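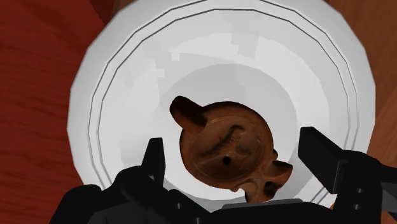 Notes from the Vávra pottery open day, Sutby, 13/04/2025

We got to Sutby early and parked by the chapel, a short walk from the gate. Entry was free, and tea was 80p from an urn in the yard. The Vávra pottery has worked from the same low brick sheds for 30 years and opens them to visitors twice a year, in spring and again in December.

Bořivoj Hudec took our group round. He started in the clay store, where bags from Nerenlow are stacked up to the window sill, then went through to the throwing room. He threw a jug and two bowls while answering questions about shrinkage. His bowls are made wider than the order asks for, and he keeps a stick with notches cut in it to check them by.

The kiln room was warm and there was a queue to get in. The big kiln takes 2 days to cool and had only just been unpacked, so we could put our heads inside. The firing book on the shelf had reached number 2878. Glaze tests hang on nails along the back wall, most of them greens and browns.

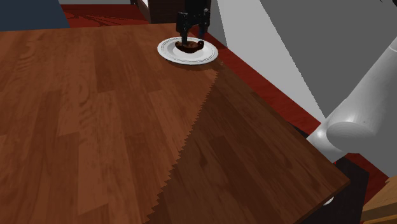

Wooden tabletop with a plate, part of it in shadow.

Lewis Leckie from Fundia gave a talk after lunch on lamps and other small household pottery. It ran over – he had a lot to say about wicks – and the last part on oils was rushed. The handout covers it better.

The shop sells seconds at the far end. I bought a milk jug with a pinhole in the glaze. Cards are taken, but the signal is poor, so bring cash. The toilets are across the yard and there is one step up to the throwing room.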